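The Long Goodbye of the Kitchen Table
Marilou Ocampo on the piece of furniture we keep buying and never eat at

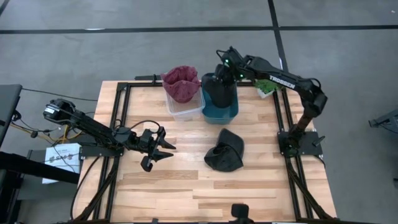
A butcher-block top in strips of light and medium brown.

My mother-in-law, Sun-ja Nam, has owned one table in her adult life. It seats six if two of them are children. Everything that has ever mattered to the family was announced at it, usually while someone was trying to get at the radishes.

I have owned four. The first came with the apartment and left with the roommate. The second was glass, a decision I made at 23 and paid for in fingerprints. The third I sold to a man from Lindeck who talked me down to $14 and then asked for help getting it down the stairs. The fourth is in front of me now, under the mail.

We eat on the couch. I mention it because every furniture store I have visited since moving to Osstead has assumed otherwise. At Ovach, out past the bus depot, a saleswoman asked how often we entertained. I said often. She showed me a table for $439 and a bench to go with it, and for a moment I was a person who served soup in a tureen.

Zlata Yurchenko, who has refinished tables in Osstead since her knees were good, sees the evidence. "Homework dents," she told me, running a thumb over a maple top in her shop. "Glue. Nail polish. Somebody fixed a bike on this one." What she rarely finds anymore is the pale ring of a hot dish. People bring her tables they love and want made perfect, and then she delivers them and there's a laptop on top before she has folded up her blankets.

She oils wood tops and refuses to do the shiny finish unless begged. Her customers beg.

Last April my husband, Seung-woo Sun, declared that we would have dinner at the table for a month. We cleared it. I found a library card and a warranty for a blender we no longer had. We lasted 3 nights, the last of them mostly silent, with both of us facing the couch.

His mother came to stay in January 2024 and moved the mail to the floor without asking. We ate there all week. She thinks the table is too big.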